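Shared workshop pair teach home-built robot to put books away

October 23, 2018

A homemade robot that files books into a desk rack is coming together at Flulora, the shared workshop on the second floor of the old Lau building. Slow going so far. But going.

Slamet Liew and Deividas Lukoševičius started on it in spring, mostly evenings. Liew does the mechanical side, Lukoševičius writes the code. Both have day jobs and both say the project has eaten most of their weekends.

The goal is small on purpose. Pick up one paperback from a desk, turn, stand it upright in a slot on the next table. Then do it again.

"People ask why not something useful," said Liew. "I have books all over my place. This is useful."

The machine has two arms on a post, with a camera up top where a head would go. Joints were printed at the workshop, motors bought secondhand. Total spend up to now is $1,401, and Liew keeps the reciepts in a coffee tin. The most expensive single part was a motor controller that burned out in its first week and had to be bought again.

Training is done by hand. One of them steers the arms through the move while the computer records it, then the book goes back to a new spot and they start over. A good evening gets them about 40 runs. A bad one, maybe 5, with the rest lost to loose screws and a software crash they have not traced yet.

Thin paperbacks are the hard part. Flat on a desk there is hardly an edge to grab. Lukoševičius has tried sliding the book over the side of the desk first, and also rubber fingertips – the rubber works better, he said, but it wears out fast.

Turning the book upright in the air is the other problem. It gets dropped alot. 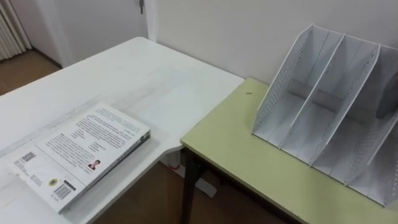

A paperback lies back cover up on the white desk, with the empty three-slot file rack on the green-topped table next to it.

The two tables are set at slightly different angles, so the robot cannot count on a straight move from one to the other.

Next up is a public demo at the Plurberg makers' night, date still to be set. Code and part files will go up on Vidbridge after that, free to use, Lukoševičius said. He wants to clean up the comments first.

Flulora members can stop by and watch most evenings. Ring the bell at the side door, the front one sticks.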